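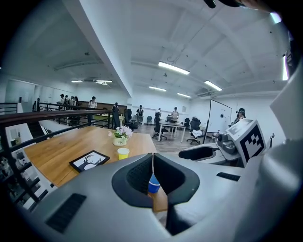

The view from the gripper, out over the long table at our place.

I've had the Holter hand-held gripper kit on loan for most of September, and I've gone back and forth on it enough times that I figured I'd better write it all down before I change my mind again. Short version: I like it a lot, I'd buy one, and I'd also like a word with whoever designed the grip strip.

If you haven't been following these things, it's a gripper you carry around in your hand. You do a chore with it, the camera on top records what the jaw does, and that recording goes off to teach a robot arm the same chore. No arm needed on your end, which is the whole appeal for a small outfit like ours (the arm we want costs more than my car). The kit comes as a pair, left and right, with a marker cube for each, a charger and a padded case. I got mine through Barroso, who do a two week trial and were very nice about letting me run over.

Setup was easier than I expected. The printed guide is thin, but Aurelio Manzano at Barroso walked me through the calibration over the phone and we were recording before lunch. You wave the thing slowly at the room, turn a full circle, and wait for a beep. Then you do it again with the other hand. My first try failed and I never found out why. The second one was fine, and so was every one after that.

Now the jaw, because that's what you're paying for. The inside walls have dark textured rubber pads and I really can't fault them. Paper cups, flower pots, a picture frame, the sort of stuff we have lying on the table anyway – it picked up all of it. Paper cups took me a while, mind you. Squeeze like you mean it and you crush them, so you learn to go easy, and after a day or so my hand just knew. I recorded 98 clips of cups alone and threw out 13 of them, mostly early ones.

The camera is super wide and takes in pretty much everything, ceiling lights included. Great for tracking. Less great if you share an office, so tell people before you start! Ours is an open loft and there's always somebody standing around back there. The light grey body also takes up a big piece of the bottom of every shot. You stop noticing it quickly, but I'd have liked a slimmer shell.

Things that bugged me. The black grip strip is too short for my hand, and Emanuel Tudose, who has much bigger hands than I do, gave up on it after one session and went back to our old Gover. The body gets heavy by mid-afternoon. And the upload software, Umum, is slow and logs you out whenever it feels like it. I lost a whole morning of clips to that before I learned to save to the card first. Do that. Really.

Battery life was good, I charged at night and never ran out. The case is excellent, by the way, better than it needs to be.

On price: Barroso charges 300 a month after the trial, for the pair, with support included. That's fair if you're recording every week. If you only have one small project, take the trial, plan your chores ahead of time and send it back.

I've asked them to extend mine through the end of next month. Four stars, and I'd make it five if they fix that strip.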